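Workshop notebook, tableware bench
April 5, 2022
Entry by Andor Csonka

Purpose: to settle how mixed tableware is to be stood in the steel rack, so that the Kelter bench and the Lindsay bench follow one practice. The matter was left open at the last review and the notes from that review do not agree with each other.

Items in use are the patterned set supplied by Tistovine, entered in the stock book under number 222. The set was bought for the variety of its decoration. Glazes differ from piece to piece, and the rims differ in thickness, as several of us have remarked when stacking them in the cupboard.

Procedure adopted for this session:
Pieces go into the lower tier only. The upper tier is left free.
Each piece stands on its rim, with its face turned to the same side as its neighbor's.
Filling begins at the back slots. The front of the rack is filled last.
Pieces waiting their turn are kept on the countertop to the left of the rack, never on the right, where the sleeve tends to catch them.
Clearance between the rack and the nearest waiting piece is to be 50 mm. I measured this before starting and did not measure it again.

Five pieces standing in the rack, three waiting at the left.

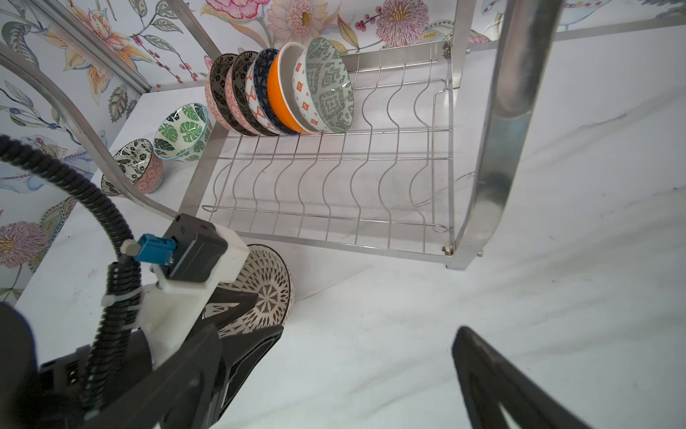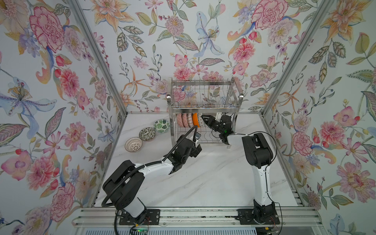
Faustino Cárdenas has read the procedure and objects to the third point. In his view, filling from the back is sound for plates but slow for bowls, whose depth makes them lean into the next slot, and he would prefer that every second slot be left open whenever bowls are handled. He adds that the Colov rack used last year had wider spacing and that the present wording was copied from the instructions for that rack without revision. He asks that the two cases be written up separately before the sheet is posted at either bench.

The objection is accepted in part. I have checked the old sheet and the wording is indeed the same, including the misspelling of "drainer." The rule on alternate slots will be tried at the Kelter bench first. It cannot be applied to the whole set at once, as the lower tier would not hold it, so a second filling will have to be allowed for.

Wear: hairline mark on the foot of one orange piece, noted in the stock book on receipt. No change to the entry.

Cleaning: countertop to be wiped with the mild solution, 7 ml to the liter. The stronger mixture dulls the surface and is withdrawn. The bottle on the Lindsay shelf still carries the old label and needs a new one.

Outstanding:
Felt pads for the rack feet, pack of 80, on order.
Separate sheets for plates and bowls, draft to F. Cárdenas.
Return the long ruler to the Lindsay bench.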